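I have become a rubber band person. It started in April, when I finally emptied the drawer under the kettle and found a solid, tangled lump of them at the back, years of post and spring onions and goodness knows what else. My first thought was the bin. Then I pulled one out, gave it a stretch, and it was perfectly good!

So I spent almost a whole Saturday evening sorting bands on the table (with the radio on, very happy) and I'd recommend it to anyone. Spread them right out so you can see each one. Hold it up, pull it gently, look for little cracks. Anything that feels sticky or crumbly goes straight away. 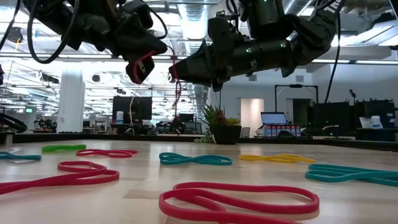
Colour is the bit I love most. I'd always bought the plain brown sort, but a bright one is so much easier to spot when it pings off behind the bread bin, and now I've got a system going: red for opened bags of pasta and rice, green for seeds, yellow for anything that needs using up this week. Teal is for cables, mostly because I like it.

Femke Hoekstra from down the road in Treddale keeps hers in a lidded jam jar in a dark cupboard, and says they last far longer away from the windowsill. I've copied her. Mine has 337 in it, and yes, I did count!

Next up is the string drawer, and I've already found 6 balls of garden twine in there.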